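Accueil Essais Mobilier d'atelier Guides Contact

Essais > Mobilier d'atelier > Plans de travail

Septembre, par la rédaction de Ciseck

Plateau Larkport 300 : revêtement mat texturé, charge et entretien

Le Larkport 300 est un plateau de travail vendu seul, sans piètement, à monter sur cadre métallique. Flumolbridge en assure la distribution. Nous l'avons utilisé pendant 11 semaines en remplacement d'un plateau Campbell lisse, sur le même cadre et avec les mêmes fixations.

Montage. Les inserts filetés sont posés d'usine, affleurants et d'équerre. Deux d'entre eux étaient encrassés par la colle ; un passage de taraud a suffi. La notice indique un couple de serrage mais omet la longueur des vis, à calculer selon l'épaisseur du cadre. Prévoir des rondelles larges, non fournies.

Rigidité. Sous une charge centrale de 200 kg, la flèche mesurée au comparateur est de 2 mm. Le Campbell faisait un peu mieux au centre, nettement moins bien en bord libre. Après déchargement, aucun fluage relevé.

Surface. Le grain est fin et régulier. Il accroche suffisamment pour qu'une équerre posée à plat ne glisse pas quand on trace. En contrepartie, l'écriture directe sur une feuille seule est désagréable et il faut un sous-main. Les reflets d'un éclairage zénithal sont bien atténués par rapport au Campbell.

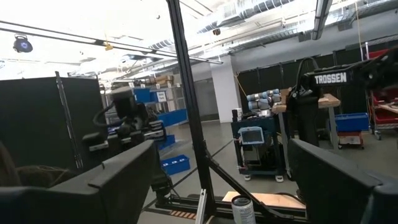
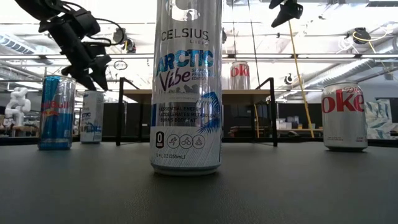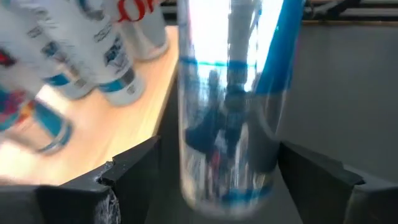
Entretien. L'eau savonneuse et un chiffon microfibre conviennent aux traces courantes. Les boissons sucrées demandent un second passage à la brosse souple, le sucre se logeant dans le grain. L'alcool isopropylique n'a laissé aucune auréole ; l'acétone ternit le revêtement en quelques secondes, ce que la notice signale en petits caractères.

Chants. C'est le point faible. Le placage du chant avant s'est décollé sur la longueur d'un doigt à l'endroit où l'avant-bras appuie. Recollage à la néoprène, stable depuis. À ce niveau de prix, un chant massif serait préférable.

Note : 11/20 pour les chants, avis favorable pour le reste. Le modèle de profondeur réduite, annoncé au catalogue Larkport, n'était pas disponible pour cet essai.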